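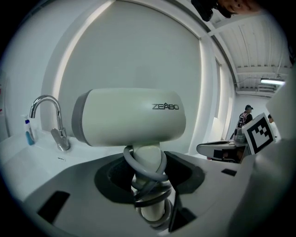 4. Ce que valent les « sources proches » : retour sur l'indice Wasden

Nultura, cahiers d'étude de la presse people – avril
Par la rédaction des cahiers

Rechercher dans les cahiers Mots-clés OK

L'indice Wasden prétend mesurer la fiabilité d'un article de presse people sur une échelle de 0 à 100, d'après la manière dont les sources anonymes y sont désignées. Un « ami du couple » rapporte moins de points qu'un « membre de l'entourage professionnel », lequel en rapporte moins qu'un communiqué. Le principe séduit par sa simplicité, et plusieurs travaux l'ont repris sans trop y regarder. Nous avons voulu savoir ce qu'il mesure.

4.1. Constitution du corpus

Le corpus compte 182 articles consacrés à des annonces de fiançailles, de rupture ou de grossesse, tous tirés des archives de l'agrégateur Garside. Les portfolios sans texte et les brèves réduites à une légende ont été écartés. Chaque article a été lu par 2 codeurs travaillant séparément, qui devaient relever toute formule d'attribution puis la ranger dans l'une des catégories de Wasden.

Une première difficulté apparaît dès cette étape. Les catégories supposent que « un proche » et « un intime » désignent des degrés distincts de familiarité. Or, dans les pages du magazine Navano, les deux expressions alternent d'un paragraphe à l'autre pour la même citation, visiblement pour éviter une répétition. Le codage transforme donc un scrupule de style en écart de fiabilité. Les concepteurs de l'indice évoquent ce risque dans une note, puis n'y reviennent plus.

4.2. Résultats

Sur l'ensemble du corpus, 40 articles citent une source anonyme dont les propos figurent déjà, mot pour mot, dans une publication antérieure d'un autre titre. L'indice leur attribue pourtant une note comparable à celle des articles d'origine, et parfois meilleure, quand la reprise a requalifié « un ami » en « une source bien informée ». La circulation de la rumeur semble ainsi améliorer sa note. On voit mal comment défendre un tel résultat.

Reste la question de la confirmation. Wasden considère comme fiable une annonce suivie d'un démenti tardif, au motif que le démenti relèverait de la stratégie de communication. L'argument est commode. Appliqué sans limite, il rend toute rumeur invérifiable et fait du silence des intéressés un indice en faveur du journal. Nous avons préféré coder ces cas à part, sous l'intitulé « indécidable », ce qui réduit sensiblement l'écart entre les titres réputés sérieux et les autres.
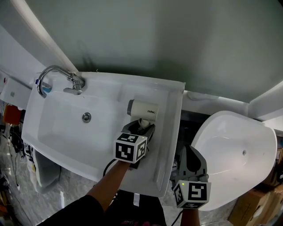
Figure 1. Lavabo blanc et sèche-cheveux.

4.3. Portée et réserves

Il serait imprudent de conclure que les formules d'attribution ne renseignent sur rien. Elles disent quelque chose des habitudes d'une rédaction, de sa prudence juridique, peut-être de ses relations avec les agents. Qu'elles disent aussi la vérité d'une rupture ou d'une grossesse reste à établir, et le corpus Garside ne le permet pas : les archives conservent mal les rectificatifs, souvent insérés dans l'article initial sans mention de la modification.

L'accord entre codeurs appelle la même réserve. Il est bon pour les communiqués, qui se reconnaissent sans peine, et médiocre pour tout ce qui touche à l'entourage. Une moyenne générale masquerait cette différence, aussi n'en donnons-nous pas. Les désaccords ont été tranchés par discussion, procédure dont nous connaissons les faiblesses. Une reprise du codage à partir des numéros imprimés de Navano est à l'étude.

Dernière mise à jour : avril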